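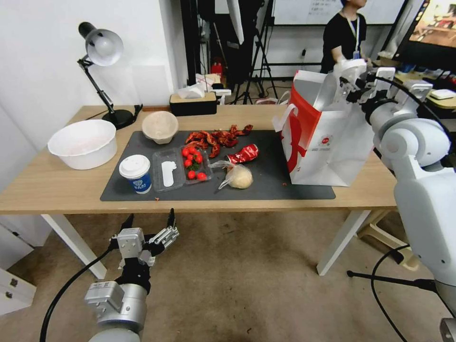 4. Puesta en marcha del compostador eléctrico Starum Coman

Lea esta sección entera antes de enchufar el aparato. Si sustituye a un modelo anterior, tenga en cuenta que la cubeta y la tapa no son intercambiables.

4.1 Colocación

1. Retire las cintas de transporte de la tapa, de la cubeta y de la rejilla trasera.
2. Ponga el aparato sobre una superficie horizontal y estable, con la rejilla trasera separada de la pared al menos 20 cm.
3. Compruebe que el cable llega al enchufe sin tensión. No use alargadores enrollados ni regletas que alimenten otro electrodoméstico de cocina.
4. Lave la cubeta con agua tibia y jabón neutro. Séquela bien por fuera, sobre todo el eje inferior.
5. Introduzca la cubeta y gírela a la derecha hasta que encaje.

PRECAUCIÓN: no ponga en marcha el aparato sin la cubeta. El eje de arrastre queda al descubierto y puede causar lesiones.

4.2 Montaje del filtro

El filtro Durkomow se entrega en una bolsa sellada. Una vez abierta, el carbón empieza a absorber humedad y olores del ambiente, por lo que conviene dejarla cerrada hasta el momento del montaje.

1. Abra el compartimento trasero presionando la pestaña hacia abajo.
2. Saque el filtro de la bolsa y sacúdalo suavemente sobre el fregadero. Es normal que suelte algo de polvo negro.
3. Insértelo con la flecha hacia arriba y cierre el compartimento.
4. Mantenga pulsado el botón FILTRO hasta que el piloto se apague. El contador queda a cero.

El filtro dura unas 3.000 horas de funcionamiento. Si se tratan a menudo restos de pescado o marisco, la duración será menor.

Nota: el piloto FILTRO se enciende por horas de uso, no por olor. Si nota olor antes de que se encienda, cambie el filtro igualmente y repita el paso 4.

4.3 Primera carga

1. Eche en la cubeta el sobre de sustrato Mostlow incluido en la caja.
2. Añada los restos troceados, sin pasar de la línea MAX ni de 900 g en total.
3. Cierre la tapa. Debe oírse un clic.
4. Seleccione el programa 2 (mixto) y pulse INICIO.

Se admiten restos de fruta y verdura, pan, arroz, posos de café, cáscaras de huevo y pequeñas cantidades de carne o pescado cocinados. Las pieles de marisco se pueden tratar, pero tardan más en deshacerse y pueden aparecer trozos en el producto final. Tamícelo si va a usarlo en macetas.

No introduzca huesos grandes, huesos de fruta, conchas de mejillón o de ostra, aceite líquido, envases, bandejas ni servilletas con productos de limpieza. Quite antes las etiquetas adhesivas de la fruta. 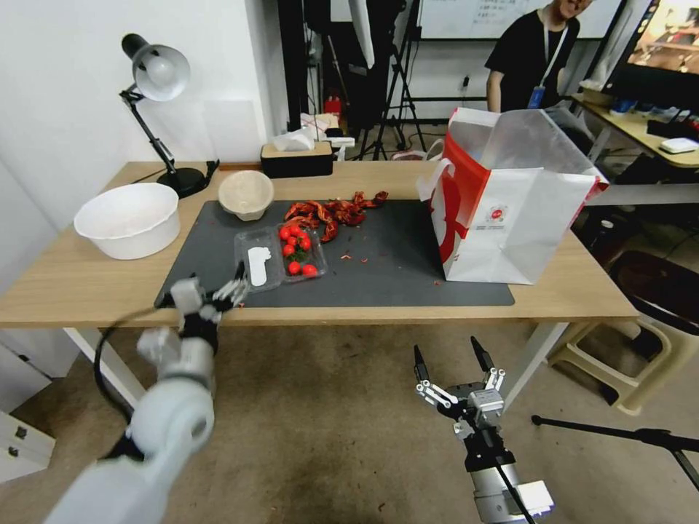
Un usuario del modelo pregunta en la página de soporte si tiene que escurrir los restos, porque en su primera carga echó media sandía y el programa se alargó toda la noche. Añade que el resultado salió apelmazado y pegado al fondo.

Respuesta del servicio técnico: sí, los alimentos con mucha agua deben escurrirse en un colador antes de cargarlos. Si el contenido ya está apelmazado, desenchufe el aparato, despéguelo con la espátula de plástico, añada pan seco o cartón sin tinta en trozos pequeños y repita el programa. No rasque la cubeta con utensilios metálicos.

4.4 Durante el funcionamiento

La tapa se bloquea al comenzar el programa. Para añadir restos, pulse PAUSA y espere a que el piloto del candado deje de parpadear. Con la cubeta caliente la espera puede ser más larga.

El ruido cambia varias veces a lo largo del ciclo. Un golpeteo irregular al principio suele deberse a un trozo demasiado grande. Si continúa, detenga el programa y revise la carga.

4.5 Vaciado

1. Espere a que se encienda el piloto FIN y abra la tapa.
2. Extraiga la cubeta girándola a la izquierda. Use guantes o un paño si todavía quema.
3. Vacíela, dejando una capa fina en el fondo para el ciclo siguiente.
4. Guarde el producto en un recipiente con tapa y mézclelo con tierra antes de aplicarlo a las plantas.

Para los códigos de error, consulte la sección 6.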